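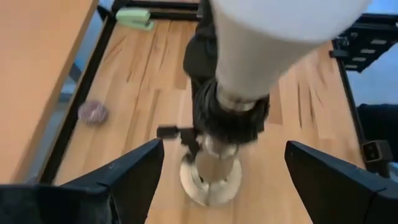
Bare wood and a white arm, mid-move.

Home News Events Back Issues Contact

May 27, 2018

Why I gave up on the big seed order

Every February I do the same thing. The catalogs land, I make a pot of coffee, and by the bottom of the pot I have circled enough tomatoes to feed the whole of Tircombe. This year I added it up before I mailed the form, and I had picked out 14 kinds of tomato. My vegetable bed is the size of a parking space! So I tore up the form and went to the seed swap instead, and I've been meaning to write about it here ever since.

If you haven't been to the Tircombe swap, it's in the hall behind the library and you pay nothing to get in. You bring what you have in envelopes, you put them on the right table, and you take what you like. I brought marigolds and some runner beans (a lot of runner beans, sorry) and came home with lettuce, a purple-podded pea and a squash labeled only "Okeke, good keeper." I asked at the desk and was told Okeke is the name of the squash, and that it has been going around this town for years. I can't find it in any catalog, so if you know more, please write in.

The swap kept a tally this year, and there were 1,202 packets on the tables at opening time. By the end there were 83 left, mostly parsnip. I don't know what we all have against parsnip. I took two packets of it out of pity and, wouldn't you know, it's the best row I've got.

Now for what's in the ground. The lettuce came up fast and the slugs found it faster. I lost the first sowing completely, started over in a length of old gutter on the porch rail, and slid the whole lot into the bed once the plants had some size to them. That worked a treat. The peas are up to my knee and grabbing at everything, including the hose. I've used twiggy prunings for them to climb, which look a mess and cost nothing.

The Okeke squash is the one I'm watching. I started four seeds on the kitchen windowsill and all four came up, so of course I planted all four, and I can already tell you that was three too many. They want room. I read that you should give each one a good three feet every way and I gave them maybe half of that — we'll see who wins.

A few people asked about saving seed for next year. Beans and peas are the easy ones. Leave some pods on the plant until they rattle, shell them, and let the seeds sit out on a plate for a couple of weeks before you put them away. Paper envelopes, please, and write the year on them! Squash is trickier if your neighbor grows a different kind, as the bees will mix them up for you.

I'll have spare squash plants if anyone wants one. They're on the step by my gate in yogurt pots, help yourself, and bring the pots back if you think of it.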